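Ticket: Cubes will not seat flat on one another
Product: Statilar building cubes, drilled, mixed colors
Opened by: Sebastião Prado
Opened: 17 February 2022
Status: Open, waiting on supplier

Problem as reported
Stacks lean after the second cube. At four cubes the lean is visible from across the room and the stack falls if the table is bumped. Occurs with all colors in the set. Two sets received from Datach, same fault in both.

Checks made
Table level in both directions. Tabletop wiped and dried, no grit found. Stacks rebuilt on a sheet of glass, same result, so the table is ruled out.

Cubes then tested singly. Each one was set down with the hole facing up and pressed at the corners in turn. Most do not rock. The orange ones rock slightly when pressed at one corner and are steady at the other three. The white corner marks on the top face were used as reference points so that the same corner could be pressed each time.

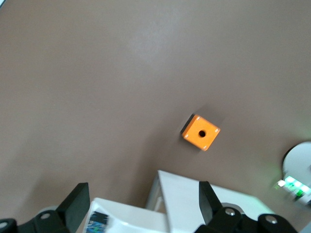 Hülya Kılıçarslan replied that she had the same rocking with a set bought in April and traced it to the rim of the hole on the underside. The drill had left a raised lip, too thin to see but easy to feel with a fingernail. She took it off with fine sandpaper laid flat on the table, moving the cube in small circles, about 9 turns per face. She advised against using a file, which rounds the edges.

Follow-up
Underside of the orange cubes checked by fingernail. Lip present on 2 of them, on the side toward the corner that rocks. Sanded as described. Both now sit steady on the glass.

Stack of four repeated with the sanded cubes at the bottom. Lean reduced but still present. The remaining lean follows the blue cubes, which have no lip that can be felt. Caliper readings across opposite faces are pending.

Fault reported to Datach with a request for replacement blue cubes. Sanded cubes marked in pencil and kept separate from the rest. Do not return them to the box until the replacements have been measured.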